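Trostley records tidy-up — progress report no. 2
Sun 27 September

Where we're at. Slower than the plan said, faster than I feared in May. 117 folders emptied out of the old cabinets, 87 of those sorted and bagged. The rest are in trays in the back room waiting on pouches.

Supplies
Settled on the clear zipper pouches from Betau, green zip along the long side. One sheet per pouch for the loose plans and forms, laid flat. Easy to read through, no more holes punched in things. Tried the Jistirum ones first but the sheets had to be curled to get in so those went back.
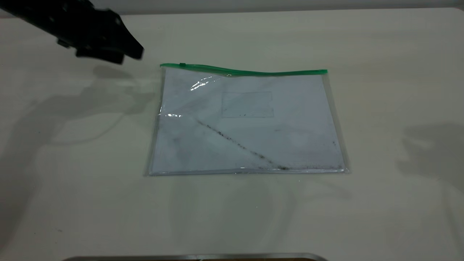

Second order went in last week, should cover the next lot. Spent so far is $2395 against the supplies line, incl. freight. Reciepts are with the May ones in the shared drive, same folder. There'll be one more freight charge before we close off.

Condition of the papers
Mixed. Most of the office stuff is clean. The sheets out of the bottom drawers are not — grey smudges, specks, grit down in the folds. We are not rubbing at anything. Soft brush on the front, soft brush on the back, into the pouch, zip shut, next. If a mark stays it stays and gets a D on the list.

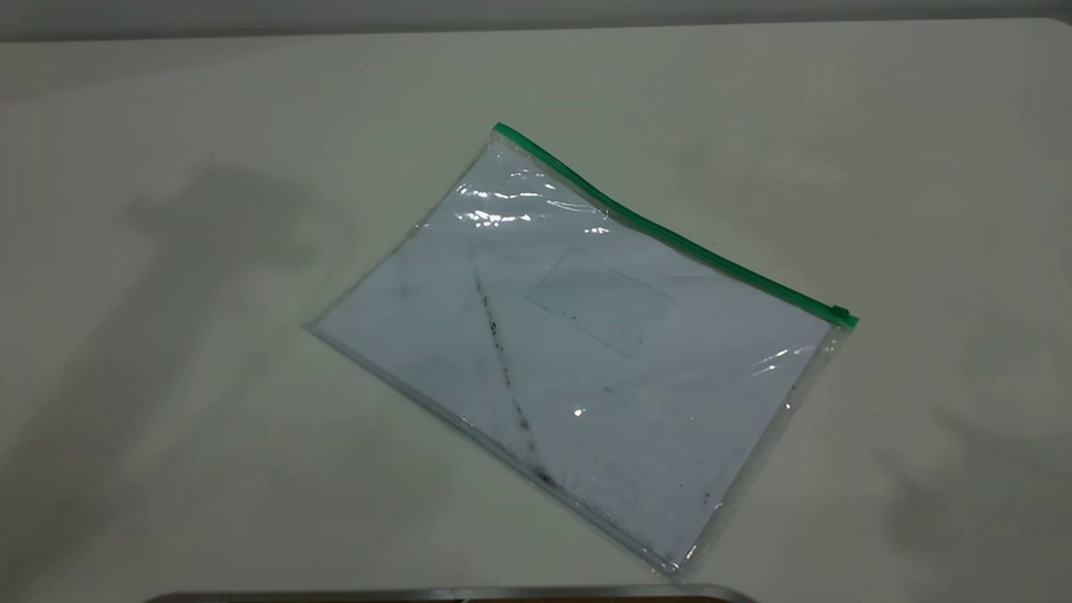
Vlastimil Holub
Project lead, Trostley records

Labels next. Still no decision on inside or outside the pouch. I'd like the number pencilled on a slip and put in with the sheet, stickers on plastic lift at the corners after one summer. Mrs Đồng's list uses the old drawer numbers and we're keeping them, with a dash and a new number after. Means some look odd (104-2, 104-2a) but they can be traced back. Please don't let anyone renumber from scratch.

Pouches get stored flat, zips all facing the same way, ten to a tray. Standing them up was a mistake, the sheets slump and you get a crease across the lower part. Any dark line running across a sheet now gets checked as crease or smudge before it's listed, as the two were getting mixed up in the first batch and I had to go back thru them.
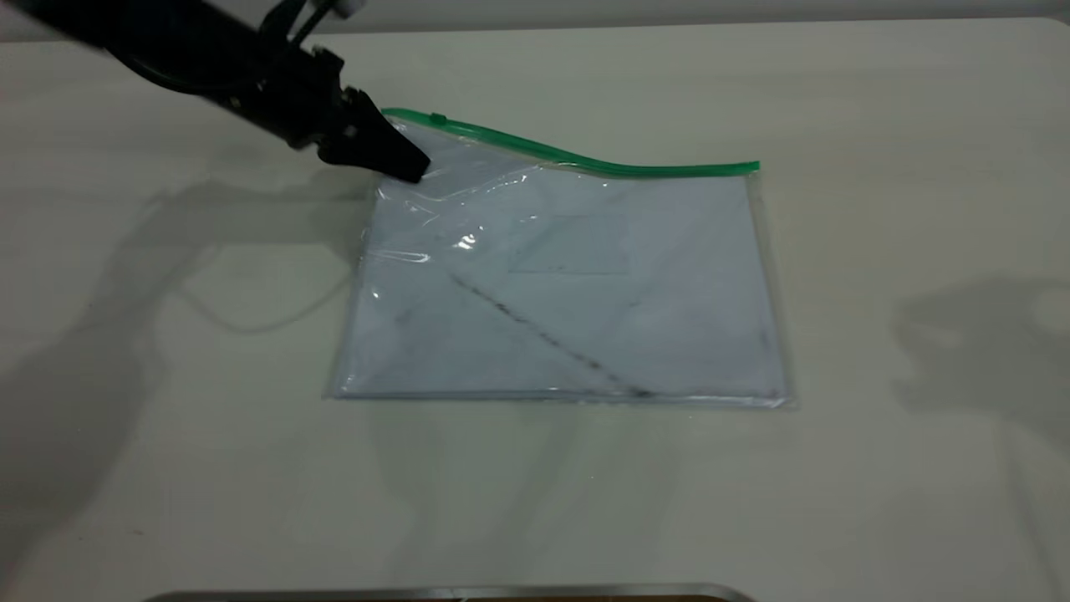

Still to do before the final report
Finish the remaining trays. Label decision — need this from you, email is fine. Check the list against the shelves. Second quote for the shelving, the first one was silly.

Not asking for more money at this stage. Might ask for two more weeks.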